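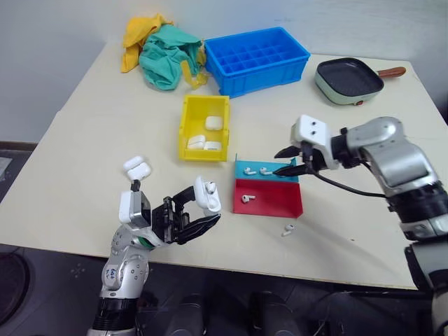 Someone on the Fivmont list wrote, January 28, 2022:

> Sorry but I still don't buy it. I've been hearing "robots will do the
> chores" as long as I've had chores. We looked at two arms for the
> packing bench at Cordier and walked away both times. Anything in a
> fixed spot, fine. Anything small, or soft, or where the last guy put it
> down crooked, you end up paying a person to stand next to the machine
> and fix its mistakes. So what is the holdup? Is it the hands or the
> brains? And please no more promo clips, I have seen the promo clips.

Quick reply, I'm between two things.

Both, is my answer. But more hands than people think.

Take earbuds, that's the one we're on at Stetow right now. Bud out of the tray, case open, bud in, lid shut, case in the bin. My kid does it without looking. For two arms it's a whole list of separate problems. The case has to be held so the lid can still swing. The bud is a slippery little thing with no flat side worth the name. And if it goes in a bit rotated it just sits there proud and the lid won't close, and the arm has no idea, it goes right on to the next one.

We run a plain two-finger gripper on one side and a hand with proper fingers on the other. Gripper picks, hand holds the case. I was against the hand - more joints, more to break - but holding an open case with a plain gripper was misery, you block the lid or you block the hole. So I was wrong on that one.

Where it goes bad is the leftovers. A bud that ends up on the table next to the tray instead of in it. Person picks it up and doesnt even notice they did. The arm needs to have been shown that, or it carries on like the bud doesn't exist. Same with a case that isn't in the bin yet.

Numbers, before you ask: last batch was 50 tries, 6 of them we had to stop by hand. The others finished but slow. I would not put that in front of a paying customer and I told Drelico so when they called. They want it for returns, mixed models, different cases. No. Not this year.

Cloths are a seperate story. We keep a couple crumpled up on the same table and folding is on the list, but I'd sooner promise you earbuds. A cloth is never the same shape twice. Kitchen stuff I'd put in between, a pan with a handle is at least a thing you can grab, but then it's hot and there's grease and somebody's cat.

So for your packing bench - if it's one product, one tray, same bin every time, I'd look again. Ask them to run it with YOUR parts, dumped in by whoever is on shift, and stay in the room for a full hour. Don't let them reset the table between tries. If they won't do that you have your answer.

For the house, dishes and laundry and so on, I'm with you. Not yet. Wouldn't give a year either.

Can send the gripper notes off list if you want them, they're a mess but readable. Fingertip material is most of it. We're on the 2nd kind now and it wears faster then the first but drops less.

Gotta run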